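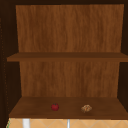 How do you compare two grippers fairly? Give both the same objects, in the same places, with the same arm and the same controller, and change only the hand.

# Chapter 7: Comparing End Effectors

The rule above is easy to state and hard to follow. A gripper is bolted to an arm, the arm is driven by a controller, and the controller gets its target from a camera. When a grasp fails, any of the four may be at fault. This chapter is about setting up trials so that you can tell which one it was.

You should have read Chapter 4 (contact and friction) and the first half of Chapter 6 (camera placement). You don't need the material on force control until Section 7.5.

## 7.1 What is being compared

Students often begin with the wrong question. They ask which gripper is better. A parallel-jaw gripper and a suction cup are good at different jobs, and a single score for each will hide that. Ask a narrower question: for this set of objects, on this kind of surface, with this much room above and to the sides, how often does each gripper lift the object and hold it?

Room matters more than most first-time testers expect. On an open table the arm can come straight down. In a cabinet there is a shelf overhead and a wall on each side, so the wrist has to come in from the front. A long gripper that did well on the table may not be able to tilt far enough to reach down over a small object. The cabinet in the opening figure is the setting used for the first half of this chapter. Two small items sit on its bottom shelf: a round red one, which we will call the tomato, and a lumpy tan one to its right, which we will call the nugget. The tan item is a little wider and lower than the red one, and that difference in height will come up again in Section 7.3.

## 7.2 Simulated trials first

All of the trials in Sections 7.2 through 7.4 are run in simulation. A simulated scene can be reset to the same state every time, so each gripper faces the same start. It also costs nothing to drop things.

Simulation has limits. Contact between a soft pad and a rough surface is hard to model, and most simulators give every object a single friction value. Treat the results as a way to throw out poor choices early. Save the close calls for hardware.

The running example comes from a study by Kojo Arthur and Réjean Penner, who compared two hands on one arm. The first was the Flader, a parallel-jaw gripper with flat pads. The second was the Dorar, a three-finger hand with curved tips. Both were driven by the Petrenko controller with its default gains. They ran 295 trials with each hand -- the same 295 starting layouts, in the same order.

Their first set of results had to be thrown away. The Dorar is longer than the Flader, and the tool offset in the controller had not been changed when the hands were swapped. The Dorar was closing past the point where it should have stopped, and 42 trials ended with a fingertip pressed into the shelf. Penner's log entry for 2018-09-15 reads, in full: "Offset wrong. All Dorar runs void. Start over."

Keep a log like that one. Write down the tool offset, the closing speed, the force limit, and the camera pose before every batch, even when you believe none of them has changed.

## 7.3 Defining success

Decide what counts as a successful grasp before the first trial. Arthur and Penner used this definition:

- The object leaves the shelf.
- It is held for 2 seconds without slipping out.
- The hand clears the front edge of the cabinet without touching the wood.

The third condition is the one people leave out. A hand can hold an object perfectly well and still have no way to get it past the shelf above. Record each condition in its own column so that you can see later where a trial went wrong.

Low objects are harder under this definition. The fingers must come closer to the shelf to get a hold, and there is less room for error in the camera's estimate of height. If you pool the tomato and the nugget into one figure, you lose that information. Report them separately.

## Terms to know

**End effector:** the tool at the end of the arm; in this chapter, always a gripper or hand.

**Tool offset:** the distance and rotation from the wrist flange to the point where the fingers meet.

**Paired trials:** trials in which each gripper is given the same starting layout.

## Before you go on

Pick two grippers you have access to, in simulation or in the lab. Write a one-page test plan that names the objects, the surface, the approach direction, and your definition of success. Leave the results table blank. You will fill it in at the end of Section 7.4.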